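Notebook, Monday, March 3, 2025
Candidate remarks project, coding room
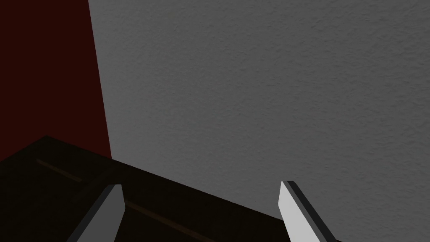
Where we left off

I finally got the whole batch of campaign remarks into one folder over the weekend, and I have to say it felt good to see them all sitting there with matching file names. 2000 passages, every one from a speech, a debate or a question-and-answer session where a candidate said something about LGBT rights or the courts. Zerrin pulled the first 1000 and I pulled the rest, and we used slightly different rules for where a passage starts (she likes to keep the reporter's question, I had been trimming it off). We settled on her way. I'm going back through mine to put the questions in again, and it's slow going, but the answers read so differently once you know what was asked!

Note to myself: the trimmed versions are still in the folder called "old old." Do not code from those.

The codebook, again

We had five stance codes last week and now we have six. The new one is "personal assurance," for when a speaker says a candidate is a good guy on this issue, or has always been friendly, or would never do that, and doesn't attach any policy to it. Before this we were dropping those into "supportive," and Zerrin was right to object. A supporter vouching for a candidate is doing something different from a candidate promising to sign a bill, and if we lump them together the whole chart tilts.

Nimal came by after lunch and read through a handful with me. He wanted to know what we do when the speaker is a donor. I said we code the speaker type in its own column and leave the stance alone. He thought about that for a while and then said fine, but write it down, so I am writing it down: speaker type goes in column D, and it never changes the stance code.

Still unsettled: remarks about judges. When someone says "I'd appoint judges who follow the law," is that a position on marriage or is it just what people say at podiums? Zerrin says leave it as "no stance" unless a case or a right is named in the same passage or in the question before it. I lean her way but I'd like to try it on a few more before we lock it in.

Double coding

Zerrin and I each coded the pilot set on our own and compared this morning over coffee. We disagreed on 109 passages, more than I'd hoped for. It was a useful pile to go through, though. A good share of them came from the old "supportive" problem and go away with the new code. Another bunch were mine, plain and simple, where I got tired and read the first sentence and skipped the second. (There is nearly always a "but" in the second sentence. I should tape that to my monitor.)

That leaves 12 we couldn't agree on even after talking it through. I printed them and they're in the green binder. Nimal will break the ties. I've asked him to do it without looking at our codes first, so please don't leave the marked-up copy lying on his desk, Zerrin, I know it was an accident.

Tudard transcripts

The Tudard files are cleaner than the Zistis ones but they drop audience noise, so you lose the applause and the boos. Zistis keeps them in brackets. I'd like the brackets for the second paper, where we want to see which lines got a reaction, and that means some events will need both versions side by side. I tried lining up one town hall by hand and it took me the better part of the afternoon. The timestamps drift. By the end of the hour they're off by enough that you find yourself matching on words.

Zerrin knows a bit of scripting from her Skillbridge course and thinks she can match on the longest shared phrase in each passage. I told her to go for it, and to try it first on the town hall I already did so we have something to check against.

Paul

For anyone new reading this: Paul is the shared drive, not a person. It got named before I came and it stuck. Paul was down twice on Friday. I've copied the coded sheets to my own machine and will push them back up tonight. If you edited anything on Friday afternoon, check that your changes are there, particularly the notes column, where I lost two long comments and had to type them over from memory.

To do

Put the questions back into my half.
Recode the old "supportive" passages with six codes.
Green binder to Nimal.
Write up the judges rule with three or four sample passages, both ways.
Ask the library whether we can keep the debate recordings out until July.
Send Zerrin the hand-aligned town hall, the second version, with the closing remarks in it.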